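Chapter 6
Desks, Chairs and Small Storage

What this chapter covers: the desk organizer, the task chair, cords on the floor. By the end you should be able to walk into a small office and set up one working place in an afternoon. Bring a tape measure. Pencil too.

6.1 Start with the tabletop

Most beginners start with the chair. Wrong end. The table decides where the hands go, and the chair follows. Clear it, wipe it, then put back only what gets used before lunch. Nilmini Sheikh, who fitted out the Ninska offices one January, gave each person one organizer and no drawer at all. Complaints for a week or so. Then quiet.

Rule of thumb for depth: 70 cm is enough for a laptop and a notepad, 90 if there's a separate screen. Deeper than that and things drift to the back and stay their.
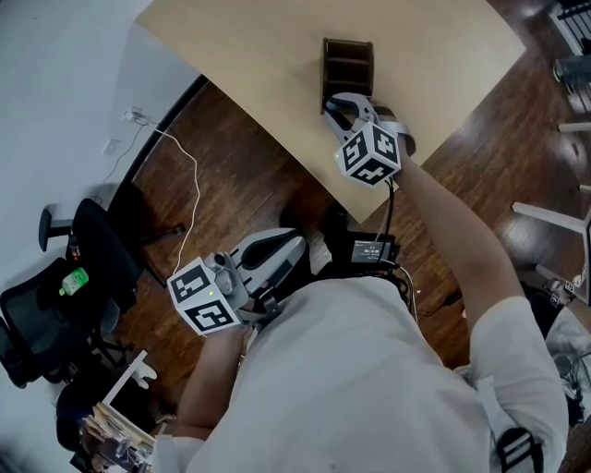

Organizers come in two families, open and closed. Closed ones look tidy and hide dead pens. Open ones get used more, and for a first setup we recommend them every time. The small dark brown wooden one on the light tabletop is the open sort, slots you can see into, and dark on light is easy to find without looking hard. Size matters more than style. Small is good. A big one fills up, always does. Place it within a bent arm's reach, on the side of the writing hand, and leave a palm's width free in front.

Check before moving on:
- can you reach it sitting down?
- does anything in it belong in another room?
- would it tip if bumped?

6.2 The seat

Chair next. Thanasis Economou at Hurkent measured his staff before ordering, shortest to tallest, and the tallest came in at 178 cm, so the standard gas lift did fine for everyone. Do the same if you can. If you can't, buy adjustable and skip the fancy stuff.

Mesh backs for warm rooms. Armrests that pass under the table edge, or the chair never gets pushed in and the walkway is gone. A headrest is nice for phone calls, not much else. And a seat is not a shelf. Bottles, bags, chargers, all of it ends up there if the table is full, wich takes you back to 6.1.

Wood floors need soft casters. Run cords along the wall where possible, never across the path a chair rolls through.

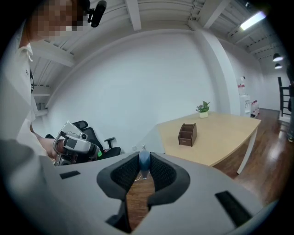

6.3 Exercise: one working place

Work in pairs. Choose a desk you don't use yourself. Sketch it as found, five minutes, no ruler. Mark the outlet, the chair, the organizer if there is one. Then swap sketches and write down the first thing you'd move. Keep the sketch, it's needed again in Chapter 7 for the Clalitz floor plan.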